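Nilideo (streaming service)

Nilideo is a subscription streaming service that I've been using since its second month, so I ended up being the one who writes this entry. It carries films, older TV dramas and a surprisingly big pile of cooking shows — more than I'll ever get through! The company behind it is Clorby, which started out selling set-top boxes in Vekotstead and still keeps its main office there.

The service went live in July with 1,611 titles. Most came from the Saraç library, a back catalog of family comedies and crime serials that hadn't been on any streamer before (I grew up on the crime ones, so I'm biased). A subscription lets you watch on five screens at once, and you can save up to 40 titles for offline viewing.

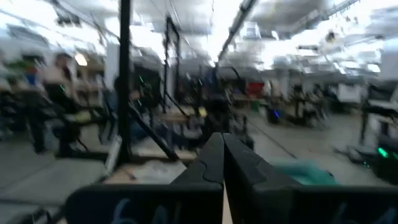 Walid Matar wrote to me that I'm too kind about the downloads, as his vanish after 13 days whether he's watched them or not, and he'd happily trade a few of those screens for a longer limit. Fair point, and I've added it to my list of gripes.

The other gripe is search. Type in an actor's name and you'll get everything they ever walked through, with no way to sort by year. Subtitles are much better, and you can change their size on the TV app without leaving the show — I love that.

Live sports aren't included. Clorby has said it's looking at a cheaper plan with ads, but there's no price or launch date for it yet.

Contact | © 2024 | Back to top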